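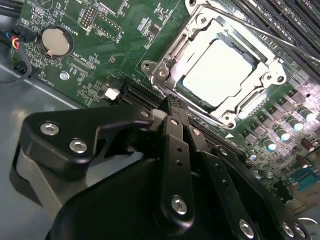 *Photo: Vustmont workshop notes, 2020-03-23*

# Swapping the processor in an old workstation, without believing everything you read

Every few months somebody announces that a second-hand Xeon will turn a tired workstation into a new machine. It won't. It may make it a better old machine, if the board supports the chip, the cooler can cope and you don't bend anything on the way in. I have read the Sulletti upgrade guide, the one that promises the whole job in "a few easy minutes", and I would set aside 40. The guide also skips the check that matters most.

## Before you buy anything

Look up the exact board model and find the maker's list of supported processors. "Same socket" in a seller's listing means very little. Two chips can share a socket and still need different firmware, and a board that hasn't been updated may sit there with a black screen while you blame the memory.

Update the firmware with the old processor still fitted. If no update exists for your board, stop there and keep your money.

Check the power rating too. Going from an 80 watt chip to something much hungrier on the same small cooler is a false economy.

## Opening up

1. Shut down, switch off at the wall, pull the mains lead, then press the power button once to drain what's left. Lay the tower on its side on a firm bench and take off the side panel. With the case flat, the board faces up and you aren't fighting gravity. I'd leave the power supply and the graphics card where they are unless they block your hands. Guides that have you strip the machine bare are mostly padding.

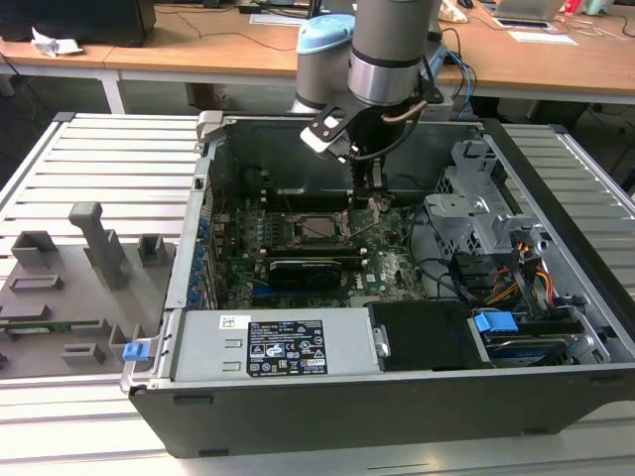

2. Touch bare metal on the chassis before touching anything else. Wrist straps are sensible, and the cheap Flornley one is fine, but a strap clipped to painted metal is jewellery.

3. Remove the cooler. Run the machine for a bit beforehand if you can, as old paste goes like toffee when cold. Twist gently before lifting. If it won't shift, twist again, and don't lever against the board.

4. Have a look at the memory while you're in there. Slots are normally labelled by processor, in print such as DIMM_CPU1 beside the bank, and on a board with more than one socket that label tells you which slots the chip will use. Latches at the ends should move freely. I am not convinced by "contact cleaner" for slots that were working yesterday. Blow the dust out and leave them alone.
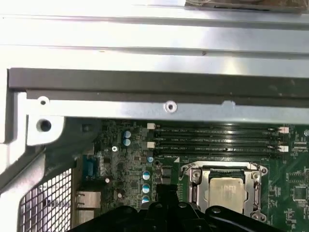

5. Release the socket levers. Many of these workstation sockets have two, and they come up in a set order, usually marked on the metal. Press down, ease sideways, let each one rise under control. Then swing the load plate open.

6. Lift the old processor straight up by its edges and put it somewhere safe. It is your way back if the new one is a dud.

7. Hold the new one by the sides, with the lettering facing you, and read the model against your order before it goes anywhere near the socket. Line up the notches and the corner mark, then lower it flat. It should need no pushing at all. The pins in this sort of socket belong to the board, and I have yet to see a convincing home repair of a bent patch of them.

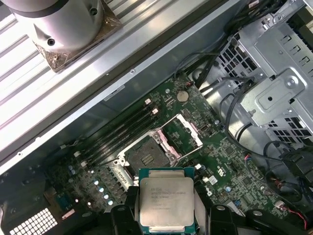
## Closing and testing

Lower the load plate and close the levers in reverse order. Some stiffness is normal, crunching isn't. Clean off the old paste, put a small blob of new in the middle and refit the cooler, tightening the screws a little at a time in a cross pattern. Purves sells a spreading tool for the paste. Save yourself the bother.

Plug the cooler fan back in before you do anything else. Then connect the mains and a screen, go into setup and read what it says. Model right? All the memory showing? If you had 32 GB before and now have half, reseat the cooler with more even pressure and check the memory before you suspect the chip.

Give it an afternoon of real work before you refit the panel, and keep an eye on temperatures. I'll add my own readings in April, once the machine has done some proper hours.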